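Stummont-users mailing list
Subject: Re: bathroom cell, arm resets before the wrist gets over the cabinet
From: Keith Lockwood

Elba Sosa wrote:
> Hi all, I've loaded the bathroom room into Stummont as a practice cell
> and the arm faults on the way to the cabinet top. Joint limit, then a
> reset. I've remounted the base twice and I'm getting cranky. Does anyone
> have this room running? What do you set up first?
> Elba

Hi Elba,

Yep, got it running, and I swore at it for most of an evening first, so you're in good company. I always start with the empty room, no arm loaded at all, and check that the walls and floor came in at the right scale. The tub end is the one to look at (that brass stand beside it has awfully thin rods and the collision mesh loves to fatten them up).
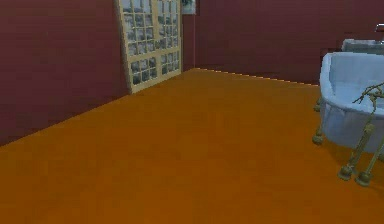 Door side of the room and the tub, no arm in view.

If the mesh around the stand looks puffy, rebuild it with the fine setting. It took 14 minutes on my old machine, so put the kettle on. Then swing the view over to the cabinet and have a look at what the arm will be working next to.

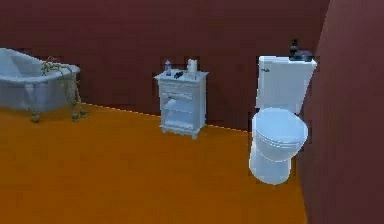

My own trouble was the base mount. I'd copied the offset from the Femholm kitchen cell, where the bench is a different height, and the wrist was coming in far too low. I ended up raising the base 37 mm and turning it a touch toward the tub. Think about the approach as well: the cabinet sits between the tub and the toilet with open floor on both sides, so you've got room to swing the elbow out if you stop the planner from hugging the wall. Mine was hugging the wall like mad!

After that, redo the joint limits. Stummont keeps the old ones in the cell file even when you move the base, and I'd bet that's your fault right there. Delete the saved limits, reload, and run the homing move at 20 percent speed.
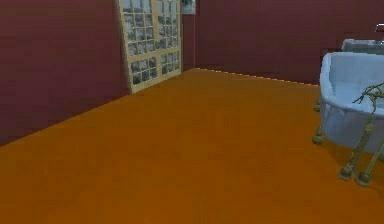
Once homing is clean, bring the speed back up in small steps and watch the wrist joint. If it chatters, your damping is too low. I've got mine at 200 and haven't touched it since June. Save the cell under a new name before you try anything clever, too. I lost a good setup to an autosave and I'm still sore about it. 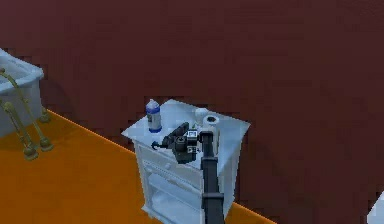 Keith Lockwood
Cell setup and maintenance, Lolitex

PS: that last one has the arm over the cabinet top with the new mount, finger between the spray bottle and the toilet roll. If your wrist comes in a lot lower than mine, send me your offset and I'll compare the two files. Imogen Whitlock had a script for clearing the saved limits, so it might be worth giving her a shout as well.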